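The Letter from Cludero

The letter came on a day of strong wind, and I remember it because the postwoman held her cap with one hand and gave me the envelope with the other. It was long and white, with a small window, and in the corner was the blue shell of Cludero Mutual. My father always said that a letter with a window wants money. This one wanted something else, but it took me three readings to understand it.

I had then a small business for cleaning roofs and gutters. I say business, but it was me, my van, two ladders and a nephew on Saturdays. We worked in Ketmont and the villages up the hill, where the houses are old and the moss grows on the north side as thick as bread. In April I had fallen. It was not a great fall. The ladder slipped on the wet stones behind the bakery and I came down from the height of the first window, and I broke my wrist and a flower pot that belonged to the baker.

The baker wanted to be paid for the pot. The hospital wanted to be paid also. I had a policy, and for six years I had given Cludero 34 every month, without missing once, even in the winter when there was no work at all and we ate soup. So I filled in the form with my left hand, which made me look like a child of five, and I sent it.

"Dear policyholder," said the letter. "We refer to your claim number 437. Before we can proceed, we kindly request that you clarify the nature of the activity at the time of the incident."

The nature of the activity. I looked at these words at breakfast, and I looked at them again at noon. I was on a ladder. Then I was not on it. I did not know another nature.

My wife read it too. She works in the school kitchen and has a better head than me for paper. She said, "They want to know if you were cleaning or if you were repairing."

"What is the difference?"

"For you, nothing. For them, I think, everything."

She brought out the policy from the drawer where we keep the batteries. It had many pages and we had never read past the second. On the ninth page was a list of what I was allowed to be doing when I fell. Cleaning of gutters, yes. Removal of leaves and moss, yes. Repair or replacement of tiles, only with the additional cover, see Part F. We had no Part F. We looked behind the drawer, in case it had fallen there.

Now I must tell the part I am not proud of. When I fell, I had a tile in my hand. The moss had pushed it loose, and I had lifted it out and was going to set it back straight, as any person would. It was the work of one minute. You do not leave a loose tile over a bakery door, where people stand with their children on Sunday. But I had written on the form only "cleaning", since this was what I had gone there to do and what the baker was paying for.

I slept badly. My wrist was hot inside the plaster and the wind made the shutter talk. At four in the morning I got up and telephoned the night line of Cludero, which according to the letter was open at all hours. A machine thanked me for my patience. It played a song with a flute in it. After some time I put the telephone on the table and made coffee, and the flute went on playing to the sugar bowl. 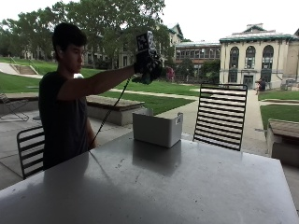
In the morning I drove down to the office myself, with one hand, which I suppose was also not covered. The Cludero office is in Alaoui Street, over a shop that sells lamps, and it has a waiting room with hard green chairs and magazines about boats. Outside there was a paved courtyard with a green lawn behind it, and I had a good view of it from my chair. A young man in a dark T-shirt was standing at a wide grey table with his arm held out straight in front of him, as high as his shoulder, and in his hand was a black device with square patterns on the top. I envied him that arm. Mine I could not lift higher than my belt, and when the lady called my number I had to push myself up from the chair with the wrong side.

She was younger than I had imagined from the letter. I had imagined a tall man with glasses. She had a cold, and a cup of tea with the bag still in it, and she asked me to sit and tell her what had happened in my own words.

I had prepared some words in the van. They were good words, and in them there was no tile. I opened my mouth to say them and I saw that on her desk she had the photograph that the baker had sent for his flower pot. There was the pot in pieces, and the earth, and the poor geranium. And beside the geranium, on the stones, lay one red tile, quite whole, as if someone had put it down there to rest.

"It did not break," I said.

"No," she said. "I noticed this also."

So I told her everything. I told her about the moss, and the door, and the children on Sunday. I told her that I had lifted it with two fingers. I even showed her the movement with my good hand, over her papers, how you slide it up and to the left so that the lip comes free. She watched my hand very seriously. Then she turned the pages of my policy, faster than I have seen any person turn pages, and she stopped and put her finger under a line.

"Page fourteen," she said. "Did you read page fourteen?"

I said that we had got as far as nine.

She read it to me aloud. Her nose was blocked and it made the words soft. Nothing in this section shall exclude reasonable measures taken by the insured to prevent immediate injury to third parties. She read it a second time, slower, as you read to somebody who is learning the language, which in my case was correct.

"Third parties," I said. "These are the children?"

"If the tile was loose before you touched it, then I think these are the children. I cannot promise it. I do not decide. But I can write it down like that, if it is what happened."

"It is what happened."

"Then you must sign that it is." She pushed a sheet to me, and I signed with my left hand. She looked at the signature, and then at the signature on the form, and they were equally terrible.

The money came five weeks later. The hospital was paid, except for 167 that is called the excess, and this I have to pay myself, because it is always so. The baker got his pot. He bought a bigger one than before, I noticed, but I did not say anything, as he had also kept the geranium alive in a bucket all that time and it was flowering.

There was one more envelope with a window. In it Cludero informed me that from the next year my monthly payment would be higher, and they offered me Part F, for work on tiles, with a ladder of an approved type. I took it to my wife and she put on her glasses.

A neighbour had told us that a company called Flastumia did the same for less, and for some evenings we had both papers side by side on the table, with the salt on one and the pepper on the other to hold them flat. Flastumia was cheaper, this was true. For the first year you would save 300. My wife read all of theirs, to the last page, moving her lips a little. It took her until the news was finished.

"They have no page fourteen," she said.

"Perhaps it has another number."

"I looked for it under all the numbers."

She went to wash the cups. I sat a while longer with the two papers. My wrist was out of the plaster by then, thin and white like something that has lived under a stone, and I was supposed to exercise it by opening and closing my hand. I opened it and closed it. Outside it had started to rain, and I could hear how the water ran in our own gutter, very slowly, with a noise like someone drinking, because in six years I had never once cleaned it.

I signed for Part F with my right hand. On Saturday I telephoned my nephew and told him to bring the long ladder, and to stand at the bottom of it, and to hold it this time with both hands.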